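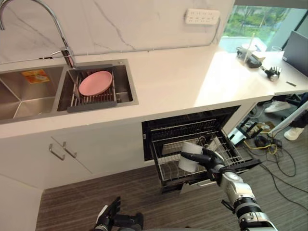
The dishwasher is where a robot hand gets found out. For most of June I sat in a borrowed show kitchen in Gernville, watching a two-armed machine load and unload the same modest set of dishes, and I came away with strong feelings about cups. A plain white cup with straight sides ought to be the easy one. It has no stem, no spout and no opinions. The right hand would get its fingers around the side and its thumb over the top edge, hold the thing upright just above the wire rack, and I would catch myself leaning forward like a parent at a piano recital.

The lab that let me watch is a small one called Gresstead, and it was trying to settle an argument about hands. On one side were the people who think a robot needs fingers, because kitchens were built for people with fingers. On the other were the people who have paid for replacement fingers. Three contenders had been lined up: a five-fingered hand from Drudex, an older and cheaper five-fingered hand by Atanasov, and a plain two-jaw gripper the lab had made itself, known around the place as the Tongs.

The rules were dull, as good rules tend to be. Each hand got the same list of 6 jobs: cup into rack, cup out of rack, plate in, plate out, tray in, and close the drawer. A person wearing a headset and a pair of gloves drove the arms from a few feet away. Each contender made 324 tries, or was supposed to. The Drudex managed 322, having lost a fingertip pad somewhere under the counter with two tries to go. The pad has not been seen again.

Those of us raised on movie robots expect the fingered hand to win, and on cups it did. It could come at a cup from the side, from above, or from the sort of slant you use when you're late for work, and it usually closed on something useful. The Tongs needed to arrive dead straight. If they were off by the width of a pencil, they pushed the cup over and then closed, with great firmness, on nothing.

Plates turned the whole thing around. A plate standing between two tines leaves very little space to put a finger, let alone four and a thumb. The fancy hands would nose into the rack, snag a knuckle on the wire and stop there, while the operator muttered and backed out by inches. The Tongs simply pinched the rim and lifted. They looked like a pair of salad servers and they worked like one, and I mean that as praise. I own a pair of salad servers that has outlasted two cars.

The Atanasov hand placed last in nearly everything and was still the one everybody wanted to drive. Its fingers are loose, with a springy give in the joints, so a bad approach ended in a soft bump where the Drudex would have thrown a fault and sulked. Operators who had been at it all afternoon asked for the Atanasov the way tired people ask for the comfortable chair. None of that shows up in a table of successes, and the lab is now arguing about whether it should.

Then there's the matter of swapping. Changing a hand meant unbolting it at the wrist, unplugging one very small connector, plugging in another very small connector, and running a calibration that took some 56 minutes when it went well. I watched it go well once. I also learned that the view from the head camera matters more than anyone selling hands would like. When a forearm blocked the view of the rack, all three contenders got worse together, and a ten-dollar hand would have done about as well as the best of them.

The drawer, by the way, beat everyone. Pushing it shut took a long, steady shove at knee height, and both arms ran out of reach with a few inches to go. The operators took to nudging it with the base of the robot, which the score sheet counted as a failure and which I would call housekeeping. I do it with my hip.

Gresstead plans to run the plates again with a narrower finger on the Drudex hand and a softer jaw on the Tongs. The drawer stays on the list, over the objections of the people who have to drive.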